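News Projects Safety notices Archive Contact

Drodari halts cable-sorting arm after gripper fails to release

The cable-sorting cell at Drodari's Pirkell workshop was taken out of service on 6th June after the gripper stayed closed on a charging cable when told to open. No one was hurt. The cell's work is to pick charging cables out of a mixed group on a tabletop, multi-head types included, and place each in its own tray.

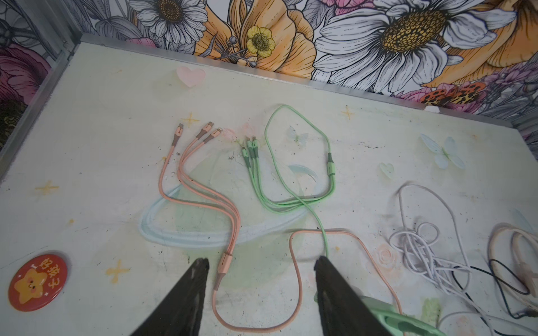

What happened

The arm had gripped a multi-head cable just below its splitter and begun to lift. A second cable lay across the first and rose with it. The load on the wrist passed the set limit and the controller stopped the arm, as designed. It then sent the open command, and the fingers did not move.

Anitha Kaimal, who was running the cell, pressed the emergency stop after five seconds. Power to the arm was cut and the brakes held. The fingers kept their grip, and the cable had to be freed with the hand release on the gripper body. One connector was pulled off its cord. There was no other damage.

Cause

The log shows that the open command reached the gripper and was refused. Florian Perrin, controls engineer, traced the refusal to a setting brought in with a software update in February. Under that setting the gripper ignores any open command while the wrist reports a load above the limit, to prevent heavy parts from being dropped. The tangled cables kept the load above the limit, so the command was refused each time it was sent.

The update had been tested with single cables laid apart. Crossed cables were not in the test set.

The wrist sensor was checked afterwards against known weights and read correctly. The fingers show wear at the tips, but Perrin does not regard this as a factor.

Action taken

The setting has been switched off for cable work. A refused open command now raises an alarm, and the arm lowers its load by five centimetres before trying again. Lifting speed has been cut until further notice.

Muthu Shenoy is repeating the test with crossed and knotted cables. The plan calls for 200 picks, and the cell will stay out of normal use until they are complete. Some five of the early picks ended in a load stop. The gripper opened in each case.

Operators of the sister cell at Roltlow have been told to check for the same setting. Until they have done so, cables there are to be separated by hand before the arm is started, and the hand release is to be kept clear at all times.

Questions about the notice should go to Lieven Dierckx at the Pirkell workshop.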